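# Running a hands-on gripper demonstration at an open day

These notes are for anyone at Brireo who has to set up the hand-held gripper stand. We used the same plan in April at Gandley and changed very little afterwards.

## Before the doors open

1. Charge both grippers and the spare batteries overnight. The Tillus charger takes two packs at a time.
2. Check that the jaws open fully and close without sticking. Tighten any loose pins now, as the screwdriver always goes missing later.
3. Wipe the blue pads with a damp cloth and let them dry.
4. Start a test recording and play it back on the laptop. You need 860 MB free for each visitor session.
5. Put the sign-in sheet by the door. Gandley had 529 visitors, so print more pages than you think you need.

## Choosing a task

Pick something people already do at home. Moving clothes into or out of a bin works well – everyone knows what the finished job looks like, and soft items show how hard a simple grip can be. Avoid anything breakable, and leave out socks, which get caught in the linkage.

## Showing the task

Do the job once yourself without talking, then again while explaining it. Hold the grippers at waist height, open the jaws wide and bring them down over the bin from above. Close slowly on the thickest part of the cloth. If you pinch only the edge, it tends to slip out on the way up.

Then hand over the grippers. Stand to one side and let the visitor make a few poor grabs before you offer advice.

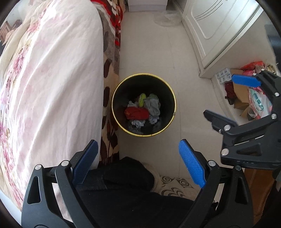 Keep each turn short. Arms get tired sooner than people expect, and the queue builds up quickly after 11 am. Children can use one gripper with both hands.

At the end of a turn, stop the recording and save it under the visitor's sheet number. The Gidey folder holds 1,000 sessions, so clear out the test files first. Put the clothes back as they were and call the next person.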